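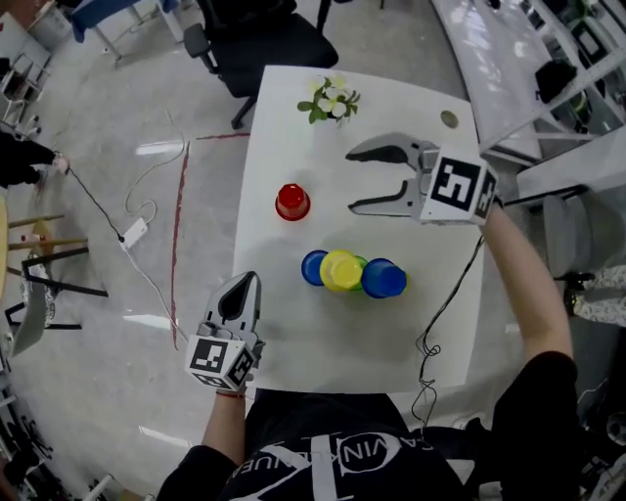
One red cup upside down, four still on their sides.

# Cup Tidy

Welcome! Cup Tidy is a small collection of recordings of people setting plastic cups upright or upside down on a white table, and it's easily my favourite thing we've put together at Lovus. The cups are red, yellow, green and blue (two of the blue), and the colours make it a treat to scroll through.

## What's in it

- 3000 clips, each one a single go at the table
- 58 starting layouts, from neat rows to cups lying every which way
- a short text note with each clip, in everyday words

Elaine Conceição wrote most of the notes, and they're lovely to read on their own. "Blue first, then the yellow behind it" tells you just what to watch for!

## The table

Some layouts have a little arrangement of white flowers near the cups. Please keep it in mind if you're matching layouts by eye – it isn't one of the things to be moved, and the notes leave it out. The same goes for the round metal grommet in the tabletop.

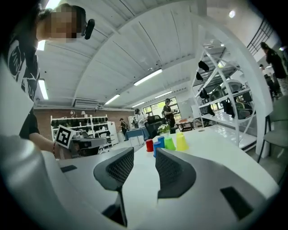
All five mouth-down, with the flowers behind.

## Finished layouts

A layout counts as tidy when every cup is mouth-down and none is lying on its side. They don't have to be in a line. Tight bunches, loose bunches, colours mixed however you like, it's all fine, and I love how many different bunches people came up with.

Where the two blue cups swap places between layouts, we don't track which is which. If you've got a good way of labelling them, please tell us!

## Changes

Jun 4, 2022: fixed the colour names in the Segura folder, where green and yellow were switched. Thanks to Josué Figueiredo for spotting it. Stacked cups are planned for August.

14 comments · 31 shares

Related
Bedimia: Spoons and Bowls
Dernis Shelf Sorting
Folding Tea Towels, part 2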